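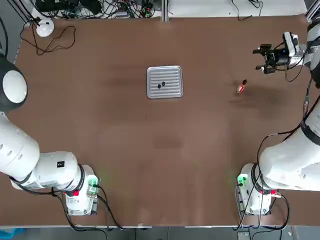
*A ridged tray on a brown table, with a small red-and-white bottle lying on its side.*

## Why do trays have ridges?

Have you ever looked closely at a metal tray? Lots of them have long, raised lines along the bottom, and those lines are brilliant little helpers!

Let's start with strength. Take a sheet of paper, hold it by one end and watch it flop. Now fold it back and forth like a fan and try again (hold one end of the folds). It stays out nice and stiff, even though it's the very same paper! Ridges do the same job for a thin sheet of metal. The turned-up rim round the outside helps too.

The tray in our picture is made of aluminium, a metal that's wonderfully light for its size. It has two small dark oval things in it, sitting close together. What do you think would happen if you tilted a tray like that? An oval shape can roll, but it tends to wobble and curve instead of going straight. Ridges can slow it down, and a raised rim can stop it tumbling off the side.

### What about the bottle?

A bottle on its side is a sort of roller. Its round body touches the table along a thin line, so a little push can set it going. Stand a bottle on its flat bottom and it has a much wider patch to rest on. Much steadier!

### Try it yourself

You will need:

- 4 sheets of paper
- 2 piles of books, both the same height
- some coins

1. Lay one flat sheet across the gap between the books, like a bridge.
2. Add coins one at a time until it sags.
3. Fold another sheet into a fan, with the folds running from one pile to the other, and test it the same way.
4. Use your last two sheets to try bigger folds and smaller folds.

Which bridge held the most? Write your scores down, and then see if a grown-up can beat you!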